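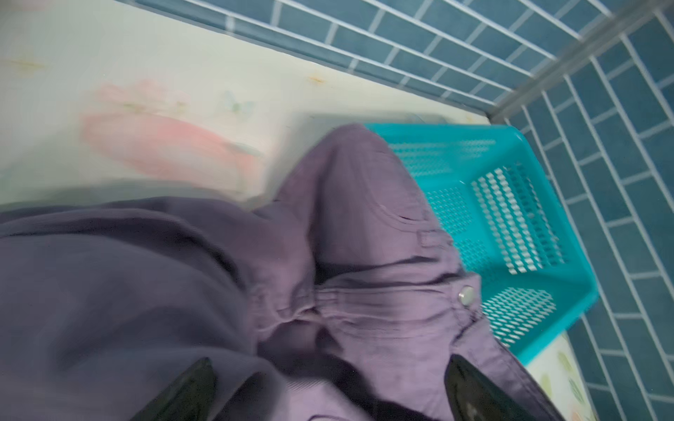 Purple jeans at the edge of the turquoise basket.

Purple jeans and the basket problem
11 Jul 2021

I have owned the purple jeans since January. They came from Zisimwood, the secondhand place near the bus station in Skurkby, and they cost me less than lunch. The color had faded before I got them and I like it better that way. Everything else I own for the bottom half of the body is black or navy, so they get worn a lot and washed a lot.

The trouble with them is mostly how they go into the basket. Jeans thrown in by the leg end up twisted, with the waistband hanging over one side and a leg folded under the rest. Leave them like that overnight and the creases set. I used to blame the washing machine for those creases. Then I did two loads on the same day, took one out of the drum straight away and folded it, and left the other in the basket until after supper. The first load was fine. The second looked like I had slept in it.

So the routine changed a little. Jeans come out first and get folded once at the knee before they go in the basket, button side up. The dark things go in after that. I still don't bother with socks.

Color sorting I have also had to think about. For a while the purple jeans went in with the navy, on the theory that both are dark enough. Yasmine, who did laundry for a family of six before she ever shared a house with me, told me to wash them alone the first few times. I did it twice and got bored. They go in with the navy now at a low temperature, inside out, and I haven't seen any change in either. If you have a newer pair with more dye left in it I would listen to Yasmine.

The basket itself is plastic with small holes all over, and I chose it for the holes. Before that I had a fabric hamper with a lid, and anything put away a bit damp came out smelling like a basement. Plastic mesh lets the air through. It also weighs nothing and can be rinsed in the tub. The one thing I would change is the rim, which I'd like to be smoother. I had a knitted sweater catch on a basket like it once and pull a loop the length of my thumb. Denim doesn't care.

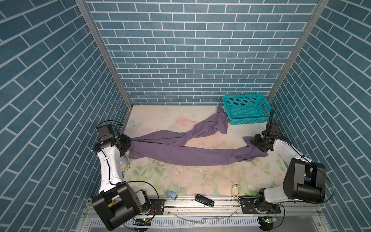 Purple cloth stretched out sideways, blue brick pattern behind.

Stretching before folding is the other habit I picked up this year. My grandmother did it with sheets. She was married in 1962 and still had some of the linens from then when I was a kid, and she would make me take one end while she took the other and we'd both lean back. I thought it was a game. It takes out most of the wrinkles that you would otherwise need an iron for, and it works on nearly any long piece of cloth as long as you don't yank. Knits are the exception. Pull a knit and it stays pulled.

For jeans on my own I hold the waistband in one hand and both hems in the other and give it one good tug, then lay them flat and smooth from the top down. Seams lined up, pockets flat, fold in half lengthwise, then in thirds. Ten minutes covers a whole basket if I don't stop to look at my phone.

The surface you fold on matters too, and I was slow to see it. I like a pattern, roses and leaves and so on, and a pale background with pastel flowers hides nothing. Every scuff and crumb shows. I used to find that annoying and now I think it's useful, as I can tell when it needs wiping before I put clean clothes down on it. A damp cloth with a drop of dish soap gets most of it. Black streaks need baking soda and some patience.

Mostafa asked in the comments last time whether I iron anything at all. Shirts for weddings and that's it. I own 8 shirts that would look better ironed and I wear them under sweaters.

Things I still have not figured out: where the second belt went, how to get a twisted drawstring back through a waistband without a safety pin, and whether it's worth paying 80 dollars for a folding rack when the back of a chair has been doing the job. Trinity has the rack and says hers wobbles when it's loaded on one side. If anyone has one that doesn't, tell me the make.

Next post will be about the hall closet, which I have emptied onto the bed and now need to put back before tonight.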